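Archives > Instruments > Vukcombe station list

Search this list

Print this message | E-mail this message

Subject: Re: Rain totals low at Findudbridge

The gauge at Findudbridge read low again through November. I compared the tip counts with the manual gauge next to it. The logger recorded 2,188 tips for the month, and the manual total was higher by 11 percent. The loss is greatest in heavy rain, so I suspect the bucket rate rather than the funnel.

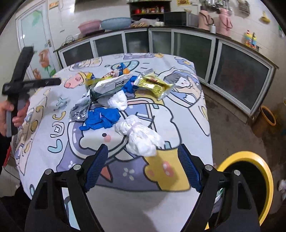
Kitchen table with tablecloth, bags and wrappers

An earlier message to this list said:

> Lekota had the same error after the logger was moved.
> We leveled the base and the difference fell to 2 percent.
> Check the bubble before you touch the stop screws.

The bubble at Findudbridge is centered. I will run a slow drip test at a fixed rate, then repeat it at a faster rate. If the two results differ, the correction has to depend on intensity and a single multiplier will not do. Pleludholm uses a table with 12 steps, and I can adapt that file if the owners agree. Raw counts will stay in the archive unchanged.

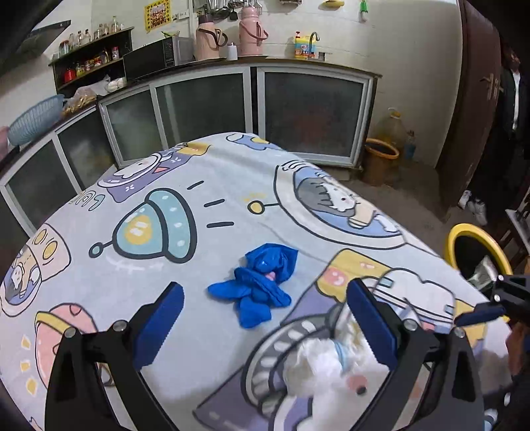

Should the stop screws be adjusted before the drip test?

Leave them alone until both runs are logged, then turn each screw by the same amount and run the test again.

The logger clock is also two minutes slow. I will reset it at the next visit and note the offset in the station log.

Print this message | E-mail this message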